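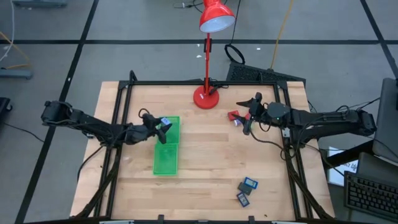

January 8, 2023. Westusmont bench, two arm cell. Dulce M. and me, Sherif in for the second half.

Fault again on the left arm. Went limp mid move, no warning in the log, shoulder just let go and the forearm came down toward the table. Nobody's hands in there, thank god. Stop button worked but by then it had already dropped. Right arm held position the whole time like nothing happend.

What we were running: card pick, left side only, into the green ones. Script is the same one Hemi left us, speed cap at 36, no changes to gains. Supply reads fine at idle.

First guess was the power lead at the base. Wiggled it, nothing. Second guess was temp cutoff on the shoulder servo. Housing was warm but I've felt it warmer on days it ran fine. Dulce thinks the bus is dropping packets and the servo times out and lets go by itself. Timeout in the config is 700 ms. Sherif says it should hold on timeout, not release. Looked it up and he's right about the right arm. The left one has the older firmware!! The arms were never flashed as a pair after the May swap. So two problems maybe: (1) why the bus drops, (2) why dropping it means falling.

Cleared the middle and parked both arms up high before touching the settings. 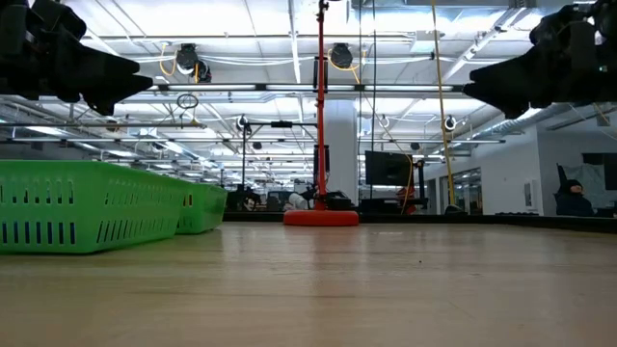 Both arms parked, grippers empty, baskets left in at left.

Flashed left arm from Dulce's laptop. Took three tries, first two died at verify. Used the short cable for the third, so that is one more vote for her bus theory. IDs came back in the right order. Homed OK.

Then pulled the comms plug on purpose, arm up, foam under it. Held. Did it again with the elbow out straight, worst case, held but sagged a bit. Plugged in again, it jumped maybe a finger width when it caught up. Don't like that. Needs a ramp on reconnect, ask Hemi where that lives.

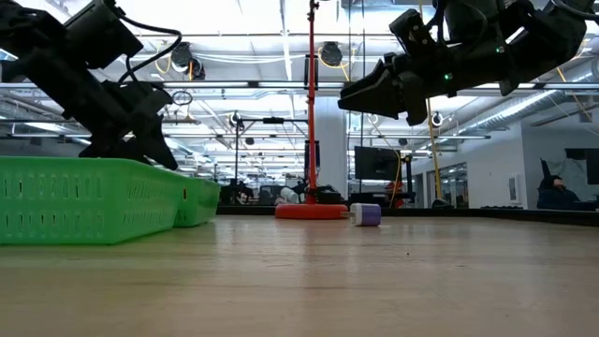 Slow jog after that with nobody inside the tape. Meant to do 1000 cycles, stopped at 20 when the left one threw a comms warning. It held this time, so the flash did its job, but the root cause is still there. Didn't restart.

Rules till this is sorted:
- no reaching under the left arm while torque is on, not even for a dropped card
- foam goes in before any plug gets pulled
- write down the firmware version when you swap an arm, both sides

To do: new comms cable for left (Guadalupe has the Kiltora order open, add two). Crimp check on the old one, don't bin it. Reconnect ramp. Log the bus errors with timestamps, right now we only get a total and it resets on reboot so today's is gone. My fault, I power cycled before saving.

Left arm tagged out, breaker off. Key is in Sherif's drawer.

Westusmont shared notebook | questions: Guadalupe Ibarra | Back to top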